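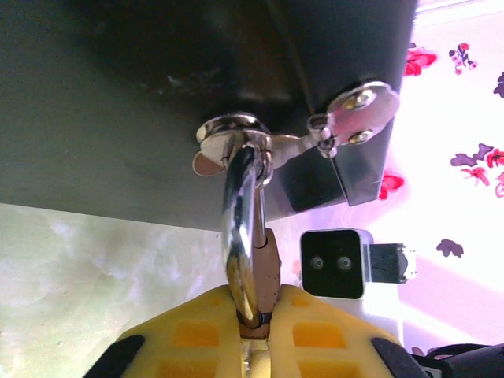 Call for Participants: Poresance Operator Study

Zirkulard is looking for people to drive a pair of small robot arms by hand and by remote control, for pay, this March. No background in robotics is needed. If you have one, read the part on eligibility before you write to us.

Why we are running it

You have probably seen the videos. Somebody with no training sits down, moves a robot through a chore, and a little later the robot does the chore alone. The video is usually short, and it usually stops before the robot has to do it again with the box turned sideways.

We don't believe most of what is claimed for this kind of teaching, including some of what we wrote ourselves in our first proposal. We said then that 1,000 demonstrations from ordinary people would be worth as much as the same number from our own staff. We had no evidence for that. It sounded reasonable and it got the proposal through.

Poresance is our attempt to find out. We want to know whether a person who has never touched one of these rigs gives demonstrations a robot can learn from, how long it takes before they do, and whether it matters which way they are showing the task. If the answer is that ordinary people's demonstrations are mostly noise, we will publish that.

What you would be doing

Each session is spent at a two-arm workstation. You show the arms a household job, start to finish, over and over, with the objects moved between runs. The jobs are dull on purpose: working a latch or a lid, putting a tin or a medicine box where it has been asked for, picking up something with soft tubing on it and setting it down without a tangle.

You will do this in two ways.

By hand. The motors go slack, you take hold of the arm, and you walk the gripper through the motion while the system records the joints. People tend to like this one. It feels like teaching. We suspect the feeling is a large part of its reputation, and that the recordings are worse than they look: hands get in front of the cameras, and people push the arm through poses it can't reach smoothly under its own power.

By remote control. You hold a matching pair of lighter arms at a separate desk and the robot copies you. There is a small lag. There is no sense of touch at all, so when the fingers close on a piece of metal you learn about it from the screen. Most people are bad at this for the first session. Some stay bad. Both outcomes are useful to us, and the pay is the same.

For part of the study you will work from the wrist camera alone, which is harder than it sounds. Depth is mostly guesswork and anything close to the lens turns to mush.
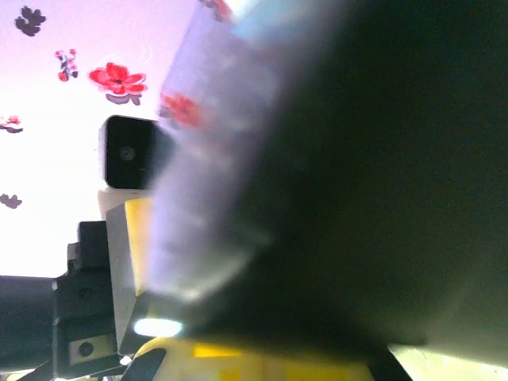

Wrist camera view with the patterned backdrop at left.

If working from a view like that for most of an hour sounds miserable, please don't sign up to be polite. People who grit their teeth through a block slow down and get sloppy, and then we can't tell whether the method failed or the operator had simply had enough.

What we already know, and how little it is

A pilot last fall produced 163 recorded demonstrations. We had hoped for more. A good many runs were thrown out because the operator stopped midway to ask a question, which was our fault for writing confusing instructions.

From what was left we trained a policy for one lid task. It did well with the container where the operators had kept it and poorly when the container was moved. A kind reader would call that early promise. Our own view is that it had memorized a spot on the table. We put this in the call so that no one joins thinking they are adding the last piece to something that works.

We also compared our recordings with a set that the Rilletti workshop shared with us, made on different arms with different objects. Theirs looked cleaner. Theirs were also made by people who had been doing it for months, so the comparison tells us next to nothing, though it did get quoted at us in two meetings as if it did.

Time and pay

Sessions are made up of blocks of 45 minutes with a break after each one. You can do one block or two in a visit. We won't book three, since the third block in the pilot was junk for nearly everybody.

Pay is $26 an hour, breaks included, paid by bank transfer at the end of the month. You are paid for time in the room whether the demonstrations are any good or not. There is no bonus for speed or for the number of successful runs. We tried a bonus in the pilot and got very fast, very strange motions.

We ask for at least four visits. A single visit tells us what a beginner looks like and we have enough of that.

Travel is not covered. We asked.

Who can take part

You need to be 18 or older, able to sit or stand at a desk for a full block, and able to see a monitor clearly, with glasses or contacts if you use them. You need reasonable use of both hands, as the remote-control desk is built for two. We know this shuts people out. A one-handed setup is on the list and it isn't built, so we won't pretend we can offer it in March.

Left-handed people are very welcome. The pilot had almost none.

You can't take part if you work for Zirkulard or live with someone who does. If you have operated robot arms for a living, or have spent more than a few hours on a remote-control rig of any kind, we'd still like to hear from you, but you will go into a separate comparison group and there are only a few places in it. Video game experience doesn't count either way. Everyone asks. In the pilot it predicted confidence and very little else.

Where it happens

All sessions are at the Mühlbauer building, ground floor, through the side entrance by the bike racks. The front doors are locked after 5 p.m. and the bell there rings in a different company's office, where they have grown tired of us. The room gets warm by mid-afternoon. Bring water, and keep it at the shelf by the door, away from the rig.
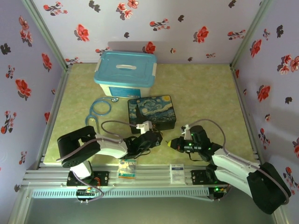 Reply left under our fall call by a pilot operator, reprinted with permission: I signed up because the ad said I'd be teaching a robot. I don't think I taught it anything. I think I got better at working a clumsy pair of tongs and somebody wrote down where the tongs went. By my last session I was choosing easy ways to grab things because I knew what the arm could manage, which means the recording is of me being careful around a robot and has very little to do with how I'd pick the thing up at home. Maybe that's fine. I'd like somebody to say whether it's fine before they ask for more people. The money came on time and the chair was good.

Our answer is that we don't know whether it's fine, and the comment changed the design. You will now do a few runs of every job with your bare hands, on video, before you touch the arms, and again at your last visit. We want to see how far your way of doing things bends toward the machine's. Nothing in the pilot can tell us that.

What we record

Joint positions of both arms, gripper opening, the wrist cameras, and the view of the workspace. Your hands will be in the footage when you guide the arms directly and during the bare-hand runs. Your face should not be. If it is, the clip is deleted, and you can ask to look through your own footage before it goes into the set. There is no audio recording. A few pilot operators talked to the arms quite freely and asked about this afterward.

The demonstrations will be released with the study. Once they are out we can't call them back, and other groups may train on them for purposes we haven't thought of. Please weigh that. You can withdraw at any point before release and keep what you have been paid.

Risks

The arms are small and move slowly, and there is a stop button at each desk. The realistic hazards are a pinched finger during hand guiding and a sore neck from the monitor. Tie back long hair and leave rings and bracelets in a pocket.

How to apply

Send the Poresance desk at Zirkulard a short email with "Operator study" in the subject line. Tell us which hand you write with, whether you have used a robot arm before and for how long, and what times of day you can come. Mornings are the easiest to fill and evenings are nearly impossible. No résumé, please, and no statement of interest in the future of automation.

We reply to everyone, usually within a week. If you are picked you will get the consent form by email first so you can read it at home. Questions about the form are better sent before your first visit, when there is time to answer them properly.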